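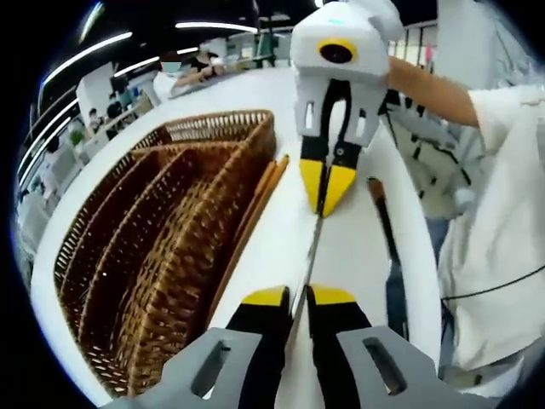 Keeping a craft course open in a small town: an interview with Libor Ševčík

The Drorwood Centre for Adult Learning enrolled 512 people in its evening and weekend courses last year, the highest figure since the present building was opened. Its director, Libor Ševčík, took up the post after a long period in local government, where he was responsible for school transport. He spoke to the Levotmont Review at the Centre shortly before the December break.

Mr Ševčík began with the subject of fees, which the Centre raised in the spring for the first time in several years. "We wrote to every learner before the change and set out the costs of heating, rent and teaching hours," he said. "A small number left. Most told us that they had expected it sooner." The reduced rate for pensioners and for people out of work has been kept, and 74 learners are paying it this term.

The weaving and basketry classes were at one time close to being withdrawn. Enrolment had fallen for three years in a row, and the tutor, Sławomir Szczepańska, was travelling a long way to teach a half-full room. Mr Ševčík asked him to propose a different timetable before any decision was taken. The two-hour weekday session was replaced by a full day on Saturday, once a month, with a meal included in the price.

"In two hours you unpack, you soak the material, you work a little and you pack up again," Mr Szczepańska explained when he joined the conversation for a short time. "People went home with the base of a basket and lost interest in it. With a full day they reach the rim. They may have to finish the border at the next meeting, but they can see what they are making." There is now a waiting list, and the Centre has agreed to run a second group from the new year.

Language teaching remains the largest part of the Centre's work. The Korean course, taught by Chae-won Seo, was introduced as a trial and attracts learners from outside the district. Ms Seo said that she had been advised to use a well-known textbook but had put it aside after one term. "My learners are adults with jobs. They wanted to read a menu, write to a relative, follow a song. I now prepare my own sheets — it takes most of my Sunday, but the attendance is better."

Asked about relations with the town, Mr Ševčík was direct. The annual grant of 400 hours of free room use at the Gestine library is due for review, and he does not regard its renewal as certain. "The library has its own needs, and we respect them. We have offered to give up the morning hours if we can keep the evenings." Čestmír Šťastný, who represents the library in the discussions, confirmed that talks were continuing and declined to comment further.

Transport is a further difficulty. The last bus towards Jurčo leaves before the evening classes end, and learners without a car depend on lifts. Peter Jireš, who teaches bookkeeping, has moved his class forward by half an hour. Mr Ševčík would prefer a later bus and has raised the matter with the operator twice.

He does not expect enrolment to grow much further in the coming year. "The rooms are full on three evenings out of five. I would like to fill Monday and Friday before we speak of anything larger."

Enrolment for the spring term opens at the Centre's front desk in the first week of January.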